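Night Desk Reporter (crime and courts), Imetstead

Jendano News – posted 2023-06-07

We need a reporter for the overnight patch. Soon as possible, ideally in the chair before August. Police calls, inquests, magistrates, the odd fire. Two posts going, both permanent, both based at the Imetstead office with some working from home once you're settled in.

Read the whole thing before you apply please. Last time we got a lot of letters addressed to a sports desk.

What you'd be doing

Ringing round police, fire and ambulance press lines at the start of every shift and again before handover. Writing it up quick and clean. Four or five short pieces a night, more if it's busy, plus one longer court piece a week. Checking names. Checking them again. Sitting in on inquests when the day team is stretched – you'd get the time back.

You'll also keep the court diary up to date, which is a shared spreadsheet and a bit of a mess at the moment. Whoever starts first can rearrange it how they like.
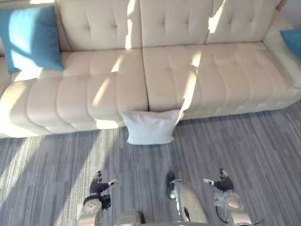
Shifts run 9pm to 5am, four on, three off, and the rota goes out a month ahead. Swaps are fine if both of you agree and somebody tells the desk. There's a proper break in the middle, a full hour, and you're expected to take it away from your screen. Kettle, microwave, a long cream leather sofa with the buttoned back cushions if you want to put your feet up. Phone stays with the editor on duty for that hour so you won't be chased. Taxi home paid if you finish after the last bus and before the first one.

What we want from you

Some reporting behind you, paid or student paper, doesn't matter which. Shorthand is a big plus for court, if you haven't got it we'll pay for lessons. Sound grasp of what you can and can't print once someone's been charged. Contempt, reporting restrictions, youth court, victims' anonymity. There's a short test on this at interview, nothing nasty.

A decent manner on the phone and on the doorstep. A good part of this job is talking to families on the worst day they've had, and we take no for an answer. If a family asks us to go away we go away.

Driving licence useful, not required. You must be able to get to Imetstead and home again.

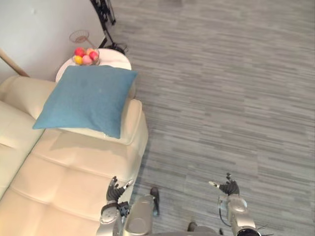 Cream sofa and blue cushion.

Support

All night desk staff get a monthly session with an outside counsellor, paid by us, in work time. Nothing comes back to your editor. You can also ask to come off a story at any point. New starters shadow for the first 2 weeks and don't file alone until both they and the desk are happy.

We've been bad at this in the past and people left over it. The present set-up came out of the staff meetings last year and it's written into the contract now, not just the handbook.

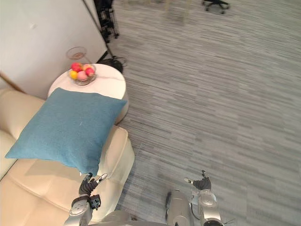 Tianyou Hao writes: I came onto nights straight from a weekly and thought I'd last till spring. First big one was a house fire, I rang the desk at three in the morning not sure if we could name the street yet, and got a straight answer and no sighing. Court is the part I like best. You do miss daylight in winter, I won't pretend otherwise. Bring your own mug.

Pay and the rest

Salary on the reporter scale, depends on experience, ask and we'll tell you before you apply. Night allowance on top. 19 days' leave to start plus bank holidays, going up each year. Yearly training budget of £1095 per reporter, use it or lose it sorry. Pension after three months.

How to apply

CV, no more than two sides. Three cuttings or links, at least one from a court or council meeting. A few lines on a crime story you think was handled well and one you'd have done diffrently, any paper, any station. No covering letter needed beyond that.

Mark it Night Desk and send it to the newsroom inbox, or hand it in at reception in Imetstead. Interviews in person if you can manage it, by video if not. We'll reply to everyone, give us about 2 weeks.

If you need anything changed for the interview – ground floor room, later start, questions in advance – say so in your email and it wil be sorted.

No agencies.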